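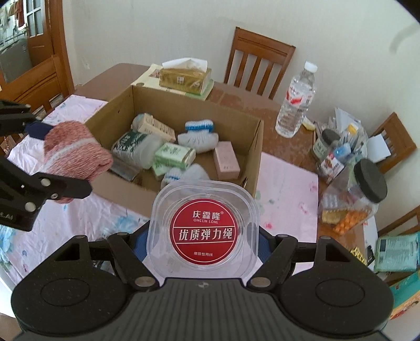

A clear container with a red label, and a pink floral tablecloth behind it.

Halyna Kuzmenko was on her back in the grass when I found her, laughing, with 200 feet of line across her knees. Her new kite, a six-sided rokkaku she calls Butex, had just come down in the soybeans next to the Lerkeck field.

"Second time today!" she said. "It was flying so well that I quit paying attention."

She has been building kites for nine months and fighting them for most of one summer. In a rokkaku fight you try to cut the other line or tip the other kite over, and the last one up wins. Halyna lost her first 37 rounds. She kept a tally on her spool.

"I loved every one of them," she told me. "You feel the other kite through the line before you see it move. The first time that happened I yelled so loud that Verna nearly let go of hers."

Verna Pennington is 86 and still the one to beat at Lerkeck. Her kite, Baptiste, is patched in four colors, and she flies it sitting in a lawn chair. I asked her what Halyna was doing wrong back then.

"Pulling," Verna said. "She pulled all the time. Give it slack and it turns, then you pull. I said that to her until I was sick of it."
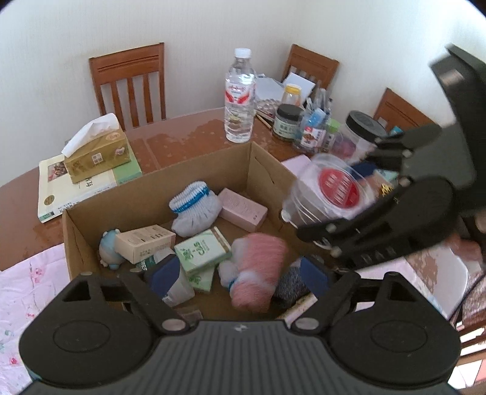

Building the next one

Butex has ripstop on a spruce spine, and Halyna thinks it came out a bit heavy. The next kite, Cidis, will have carbon spars and a deeper bow, and she can talk about bow depth for as long as you'll let her (I let her, it was great).

"More bow and it sits steady, less bow and it gets twitchy," she said. "I want it a little twitchy. Verna says I'll be sorry."

She hopes to have it in the air by September, in time for the team rounds. Her first win came in June, by the way, against Verna.

"My line was old," Verna said.

"Her line was brand new," said Halyna.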